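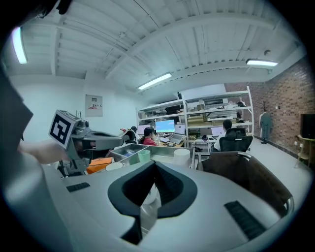
The tall white shelving got put up in May, and for one week it was a pleasure to look at. Then people learned it had room on it.

I have worked in this office long enough to know how shelves fill. Something arrives from Velteck, the box is "a good box," and up it goes. Now every level is crammed, the middle ones mostly with cardboard, and finding a stapler is an outing. I spent 2 hours on it last month and came away with 7 power adapters that fit nothing we own, plus a Macedo catalog for a heater we never bought.

So I have turned my attention to the tables, where a person can still win. The two white ones stand end to end, and my rule is that whatever isn't in use by 6 p.m. goes home or goes in the trash. Paper cups included. Greenery I allow — a cutting with a bit of leaf on it does more for the place than the poster I paid Osto 100 dollars to frame.

The boxy white thing on the second table can stay too. It's heavy and I have a back.

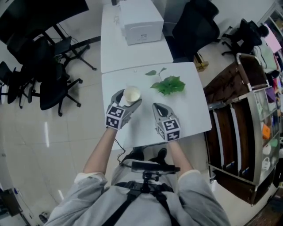 Chairs, a Separate Grievance

Black office chairs drift. Park four at the dark table and by lunch they are pointing every which way, with a couple more off by the far wall keeping a cardboard box company. I push them in, get coffee, come back, and push them in again. The casters are very good. I wish they were worse.

Next up is the wooden cabinet, which I haven't opened since winter.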